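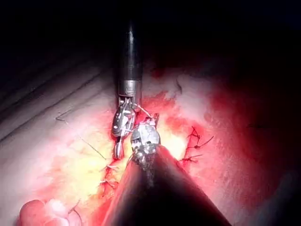

## Clavside teaching hospital, open day, 02/02/2023

The suturing station was on level 3, past the old McPhee wing (foundation stone 1826). Deividas Lapiņa ran it and kept each group to ten minutes.

He spent most of it on knots. The stitches are interrupted, each one tied and cut separately, so you get a row of small black knots with short tails pointing every which way. Next to them the tissue is deep red and glistening. The thread held between the two metal tips is much paler and very fine.

Alby Merrick asked about tail length and got a proper answer, with a handout.

Visitors could then try tying on foam pads. I managed one knot. Parking was $3, tea was free.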